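The Long Life of a Bath Towel

My grandmother kept her towels in a cupboard over the hot water tank, and when you opened the door on a winter evening the warm air came out to meet you, smelling of soap and old wood. I have been trying to get that cupboard back for most of my adult life. I have bought good towels and cheap towels, I have bought a little electric rack that tripped the breaker, and I have come to believe (my husband will tell you I come to believe things rather easily) that what I miss is the way she looked after them.

So this past May I took the slow train out to Desham, where Yupin Nakpan has run the linen room of a small seaside hotel for 11 years. She has 90 beds' worth of towels in her care and she knows them the way some people know their hens. She poured me tea before I had my coat off and asked what I washed mine in. I told her. She put down the pot.

"Too much," she said. "Everybody, too much soap."
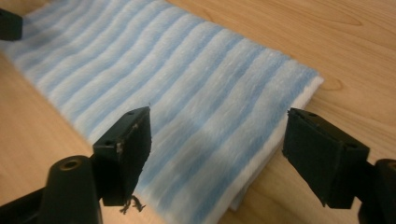 A towel is a cloth made of loops, and the loops do all the work. Soap that doesn't rinse away settles down among them, and so does fabric softener, which leaves a coating that feels lovely to the hand and makes the towel worse at drying you. Yupin uses half of what the bottle suggests and no softener whatsoever. When a batch starts to feel stiff she gives it a wash with a cup of plain white vinegar and no detergent, and then another with nothing but water. Never vinegar and bleach together, she told me twice, and then a third time at the door.

She also shakes. Each towel gets a good hard snap as it comes out of the machine, before it goes anywhere near the line, to stand the loops back up. I tried this at home and knocked a jar of buttons off the shelf, but the towels were softer, and I've only lost a few of the buttons.

Then there is mending, which I had never once thought of doing to a towel. The edges nearly always go before the middle does. At the hotel anything with a worn hem goes in a basket by the window, and on quiet afternoons Yupin turns the edge under and runs it through an old machine she bought from a tailor in Mallasness when he retired. A towel can be turned twice that way, she says, and it comes out a little shorter each time, and no guest has ever complained of it. Pulled loops she snips level with small scissors. You mustn't tug them – tugging starts a run, and then you have a bald stripe to look at every morning.

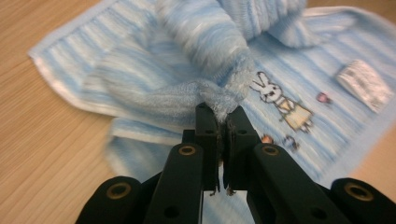 What comes after

When a towel is past guests it goes to the staff bathroom, and when it is past the staff it is cut into 4 and hemmed for the kitchen, and after that it washes windows. My grandmother had much the same ladder, only hers ended with the dog. In our house in Braveton, I am ashamed to say, the ladder had one rung, and it was the trash can.

I've been better since. I have a pile of squares under the sink now, and a robe I'd given up on has become six washcloths and a rather lumpy bath mitt that my daughter refuses to be seen with.

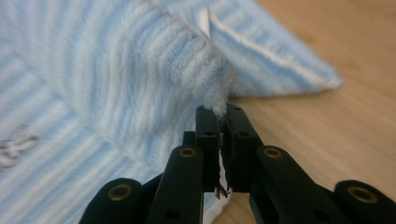

My friends have started handing me things. A neighbor brought over a bag of beach towels from a summer in Seixas, faded almost to nothing and still gritty in the corners, and asked if they could be saved. Two could. The others are waiting for me to decide, folded on a chair in the hall, and every time I pass them I think about the cupboard over the tank and how she would have had the scissors out by now.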